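4.2 그리퍼 손가락 형상에 따른 스풀 파지 비교

두 팔 셀에서 스풀을 다루는 작업은 손가락 형상의 영향을 가장 크게 받았다.

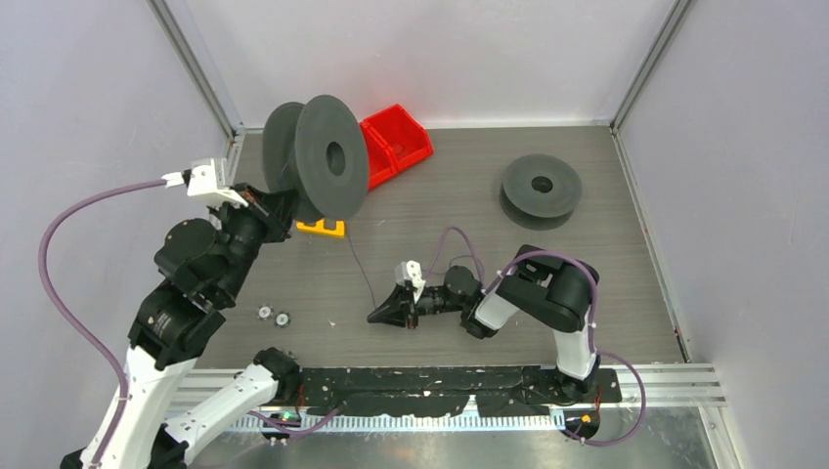 Ieva Kazlauskienė는 초고에 대한 의견에서, 손가락 형상만 바꾸었다고 해도 제어기의 파지력 한계가 함께 달라졌다면 두 조건을 비교할 수 없다고 지적하였다. 또한 플랜지를 잡는 경우와 허브를 잡는 경우를 한 항목으로 합산하면 실패 원인이 가려진다고 하였다. 이 지적에 따라 파지력 한계를 두 조건에서 같은 값으로 고정하고 전체 시행을 다시 수행하였으며, 파지 위치별로 결과를 나누어 기록하였다. 이하의 수치는 모두 재시행 결과이다.

그림 7. 두 팔 작업 셀. 왼쪽 팔의 흰색 2지 그리퍼가 짙은 회색 스풀을 들고 있으며, 오른쪽 팔은 작업대 중앙 위에 낮게 위치한다. 같은 종류의 스풀 하나가 작업대 오른쪽에 눕혀져 있다.

비교 대상은 평행형 손가락(이하 Tinholm형)과 끝이 얇아지는 쐐기형 손가락(이하 Dakum형)이다. 두 형상을 양쪽 팔에 번갈아 장착하였고, 교체할 때마다 영점을 다시 맞추었다. 제어기는 Maillard를 사용하였으며 제어 주기와 관절 이득은 모든 조건에서 동일하게 유지하였다. 카메라는 고정식 한 대만 사용하였다. 손목 카메라를 추가한 조건은 4.4절에서 따로 다룬다.

전체 시행은 1,595회이다. 한 시행은 작업대에 놓인 스풀에 접근하는 동작으로 시작하여, 스풀을 들어 올린 뒤 정해진 자세에서 정지하면 끝난다. 정지 구간에서 스풀이 손가락 사이에서 회전하거나 미끄러지면 실패로 처리하였다. 제한 시간은 시행당 20초로 하였고, 이를 넘긴 경우도 실패에 포함하였다.

플랜지 가장자리를 잡는 조건에서는 Tinholm형의 결과가 더 안정적이었다. 접촉면이 넓어 들어 올린 뒤 기울기 변화가 작았다. Dakum형은 같은 위치에서 스풀이 손가락 끝을 축으로 도는 실패가 31회 관찰되었으며, 대부분 팔을 높이 든 자세에서 발생하였다. 반면 눕혀진 스풀의 두 플랜지 사이로 손가락을 넣는 조건에서는 순서가 뒤바뀌었다. Tinholm형은 손가락이 두꺼워 진입 중 위쪽 플랜지에 닿는 일이 잦았고, 접근 각도를 70도로 바꾸어도 크게 개선되지 않았다.

케이블의 영향도 확인하였다. 손목 쪽 케이블의 여유가 부족하면 마지막 관절의 회전 범위가 줄어들어 손가락 형상과 무관한 실패가 생겼다. 예비 시행에서 이 문제가 나타난 뒤 케이블 고정 위치를 옮겼고, 해당 예비 시행은 집계에서 제외하였다.

실패 판정은 Jamshid Arabzadeh가 영상을 보고 수행하였으며, 판정자에게 손가락 조건을 미리 알리지 않았다. 다만 두 형상은 영상에서 쉽게 구별되므로 완전한 눈가림으로 볼 수는 없다. 판정 기록은 Cineo로 정리하였고, 파지 위치별 세부 결과는 부록 B에 실었다.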